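Keeping drafts and notebooks at home

Most handwritten drafts spoil in the house, in a loft, a garage or the cupboard under the stairs. The tips below cover paper notebooks, loose typescript and the odd proof copy. They assume no special equipment beyond a shelf and a few boxes.

Where to put them

Pick an inside wall on a middle floor. Lofts get too hot in summer and cellars hold damp all year. A bedroom or study kept below 21 degrees is suitable. Leave a gap of 10 cm between the shelf and any outside wall so that air can move behind it, and keep paper off the floor altogether – a leaking radiator valve will reach the bottom shelf first.

Sunlight fades ballpoint and felt-tip faster than pencil. If the shelf faces a window, hang a plain cotton cloth over the front. Glass doors do little to help.

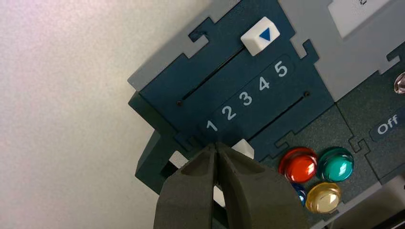
White push button with a blue triangle, set in a dark teal panel.

Taking out the metal

Paper clips and staples rust and leave brown marks through several sheets. To remove a staple, lay the sheets face down, lift each leg with a blunt table knife, then turn the pages over and draw the staple out from the front. A claw remover is quicker but tears thin typing paper. Replace clips with a folded strip of clean paper round the short edge.

Elastic bands should go as well. Old rubber turns sticky, then hard. If a band has already stuck, leave the sheet somewhere cool for an hour and ease the rubber off with a thumbnail. Do not use white spirit.

Boxes and folders

Store loose drafts flat. Notebooks with stiff covers may stand upright if they are packed firmly enough not to lean. Codetti flat boxes, the deeper size, take a full-length typescript with room for a folder on top. Ordinary shoe boxes will do for a year or two, lined with acid-free tissue. Fill a box until the contents stop sliding and no further; bent corners come from half-empty boxes.

Label the end of the box in pencil with the working title, the draft number and the month, for example November, second draft. Put the same details on a slip inside. Labels fall off.
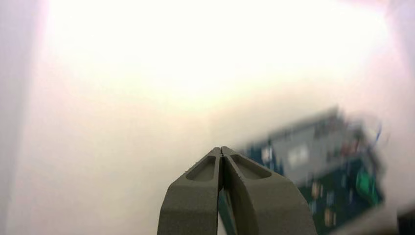

One reader disagrees about pencil and reports that the writing on her box ends rubbed away after repeated handling. She now types the label, slides it into a clear pocket and ties the pocket on with cotton tape, and has had no trouble since.

Tape is a sound choice for the box itself. Tie it with a flat bow on the side, where it will not press into whatever is stacked above. Three boxes to a stack is enough.

Wet pages

Act the same day. Stand a wet notebook on its end with the covers slightly open and put a sheet of kitchen paper between every 9 leaves or so, changing it as it soaks through. A fan pointed past the book, not at it, will dry most notebooks in roughly 21 hours. Hairdryers cockle the paper. Fountain pen ink will run whatever is done, so photograph those pages before starting.

If there are too many to handle at once, wrap them singly in greaseproof paper and put them in the freezer until there is time.
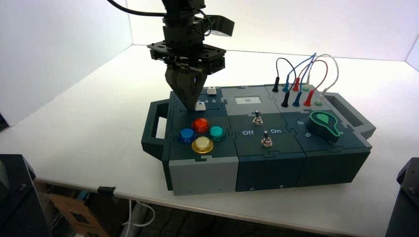

Frozen notebooks should be thawed one at a time, still wrapped, on a rack over a tray. Unwrap once the paper bends easily and carry on as for any wet book.

Copies

Scan or photograph each draft when it is finished and keep the files on a drive in a different building. Name the files to match the box labels. Check once a year that the files still open – early in the winter is convenient, when the boxes can be looked over for silverfish at the same time.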